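How to Budget for a Robot Arm Cell Before You Call a Single Vendor

I've helped plan a handful of small robot cells now, and the same thing happens every time: somebody gets a price for the arm, falls in love with it, and writes that one number on the request form. Then the table shows up on a separate invoice (ouch), and so does the gripper, and the arm sits in its crate for a season. So let's do this in a better order!

I'll use our own small assembly cell as the example. We call it Sesau, and it lives in simulation for now, so moving a table costs me a couple of clicks and a coffee.

Step 1. Write down the job in one sentence

Mine was "handle small upright parts on a flat board, one at a time." Keep yours that short. If you need a second sentence, you may be budgeting for two cells, and it's much nicer to find that out now.

Step 2. Build the cell in simulation first

Use whatever simulator you already have. Put in the table, the arm, the gripper and the parts, then add the boring stuff that's going to share the room. I put in the storage unit behind the table, the hand truck by the wall, the yellow floor lines and the outlet. The outlet matters a lot to your electrician, and mine ended up low on the back wall, a good way over from the arm. That went straight into the budget as a cable run.

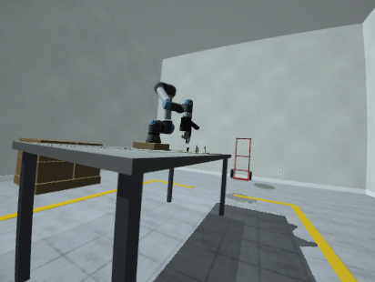 Step 3. List everything that isn't the arm

Open a spreadsheet and give each of these its own line:

Table or stand, with the load rating you need
Mounting block and bolts
Gripper, plus a spare set of fingers
Board or fixture to hold the parts
Power and cable routing
Guarding and floor marking
Delivery and getting it through your door
Training time for whoever runs it

Our non-arm list came to $3448 on the first pass, and I'd left out delivery completely. Spare fingers were $192 a set from Hung, and I'd order them on day one. Fingers that work close to a tabletop are going to get bumped, and waiting on a replacement is no fun at all.

Step 4. Check the reach before you pick a size

This is the step I'd never skip. Park the gripper over the farthest spot it has to work and look at the elbow and the wrist. Are the links stretched way out, or is there still some bend left? Now try it again from a slightly different pose, and look at it from down low, near table height, where you get a good feel for the gap between the gripper and the parts.

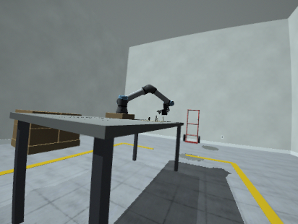
If there's comfortable bend left, price the next size down too. A smaller arm can mean a lighter table and cheaper shipping, so the savings stack up. If it's straining, try moving the mounting block closer to the work before you go shopping for a longer arm. That one's free!

Step 5. Get quotes on the same list

Send your whole spreadsheet to each supplier and ask them to fill in every line, even if the answer is "not included." We asked Nasumham and Berkano. One quote looked much cheaper until I lined up the rows and saw the gripper was missing.

Step 6. Add a cushion and pick a month

I keep more than $200 loose for brackets, cable ties and the one adapter I always forget. Then I ask for a delivery month in writing (ours is October) and work backward from there, with the table and the power finished first. Email the sheet to whoever signs for it, and keep a copy with the simulation file so the next cell starts from real prices.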